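Gripping fault on the Willadach packing cells: frequently asked questions

Last updated Sep 23, 2021

What happened?
A gripper on one of the Nurnar cells closed with more force than its set limit while handling woven baskets. The cell was stopped by the operator and no one was injured.

What caused the fault?
Ingvarsson, which services the cells, found that a force setting had returned to its factory value after a software update. The limit for woven goods is 25 newtons – the factory value is 30.

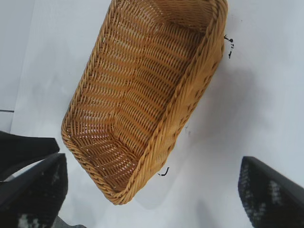 3 min read

Which items are affected?
Woven baskets only. Rigid cartons are handled under a separate program. Any basket with frayed or protruding strands should be set aside and labelled for inspection.

May I reach in to free a basket?
No. Press the emergency stop, wait for the status light to turn red and apply your lock before opening the guard. This applies even when the fingers are fully open.

When will the cells return to normal use?
Each cell must complete 10 consecutive test grips at the correct setting. Until then, woven goods are packed by hand.

How do I report a similar fault?
Use the Genitz reporting form at the cell or speak to your shift supervisor. Please record the program number shown on the panel.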